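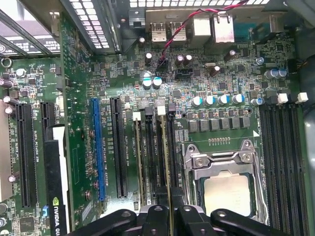
Gollomham Public Library, Friends Group
Minutes of the January meeting, held Monday, 6:30 p.m., upper reading room

Chair: Yaqin Liao. Quorum met.

1. Minutes of the last meeting
Approved with one correction. The book sale was said to have "done well." It took in $689, less than the year before, and the wording was changed to say so.

2. Catalog replacement
Wararska has quoted $4,000 for the first year of its catalog service. The quote says checkouts will rise once patrons have "a modern discovery experience." Y. Liao asked what that was based on. The sales contact had sent a brochure and nothing else. Members noted that the same was promised for the current catalog, and that most patrons go to the desk and ask.
The quote leaves out moving the old records over. It also leaves out year two.
Motion to recommend the service to the library board: failed.
Motion to ask Wararska for the names of two libraries our size that have used it for a full year: carried.

3. Public computers
Staff would like to keep the older desktops going another year. Agreed in principle. A request for $165 for parts was approved, receipts to be turned in this time.

4. Faleslow reading challenge
Faleslow offers a free summer program with an app. Several members wanted to know how it stays free. The sign-up form asks for a child's birth date and home address, and the privacy page did not load when tried during the meeting. Tabled until somebody can read it.

5. Large print shelf
The Hirano bequest list has 116 titles, a good many of them out of print. Staff will mark which can still be bought. The suggestion that donors could "fill the gaps" was discussed, but last spring's donations were mainly encyclopedias.

6. Other business
Parking lot light is still out. The town has again said it is scheduled. No date given.
The sign on the side door still shows last year's hours.

Adjourned 7:50 p.m. Next meeting in February, same room, if the heat is fixed.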